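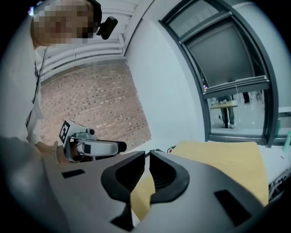
Flendura Clay Baking Pot with Lid, 10 portions

The Flendura pot is made for slow dishes in the oven: beans with smoked meat, stuffed cabbage, lamb with prunes, rice pudding for a big family. The clay comes from one pit near the workshop of Petrică Bogdan, and every pot is turned by hand and fired two times. Inside there is a clear glaze without lead. Outside the clay is left plain, so the colour can be a little different from one pot to the next.

The lid sits deep in the rim. The steam goes up, becomes water again and falls back on the food, and in this way beans can stay four hours in the oven and you add only a little water, or none.

Item number: 743
Capacity: 10 portions
Weight of the pot: 2.9 kg
Weight of the lid: 762 g
Oven: yes, up to 230 degrees
Microwave: yes, without the lid
Gas or electric hob: no
Induction: no
Dishwasher: possible, but we advise washing by hand

Before the first use

Put the pot and the lid in cold water for one night. Let them dry on a towel. Then fill the pot with milk and water, half and half, put it in a cold oven and heat it slowly to 120 degrees. Leave it there for one hour, switch off the oven and let everything cool inside. Pour the liquid away and wash the pot with warm water.

Daily use

Always start from a cold oven. Clay does not like a quick change, and a hot pot on a wet stone worktop can crack from one side to the other. Use a wooden board or a folded cloth. If the sauce becomes too thick while cooking, add hot water, never cold.

For burnt food, leave the pot overnight with warm water and two spoons of baking soda. Please do not use a metal brush on the glaze. Keep the pot in the cupboard with the lid turned upside down, or it will take a closed smell.

Baked beans for this pot

Our colleague Catinca Vasiliu cooks 720 g of dry white beans, soaked since the evening before. Boil them for ten minutes, change the water and boil again until they are nearly soft. Fry three onions slowly in oil, add sweet paprika, two grated carrots, a bay leaf and a spoon of tomato paste. Mix with the beans in the pot, cover with hot water by one finger, close the lid and bake at 160 degrees for two and a half hours. Salt goes in near the end. Take off the lid for the last fifteen minutes if you like a brown crust.

Delivery and guarantee

The pot travels in a double box with straw. If it arrives broken, write to Ruxandra Ilie at our shop within three days and we send another one. The guarantee is two years for faults in the clay or the glaze. Cracks from a fall or from cold water are not included.

The lid can also be ordered alone, under item number 743-L. Please measure the inner rim before you order, as pots made before May have a rim which is 4 mm smaller.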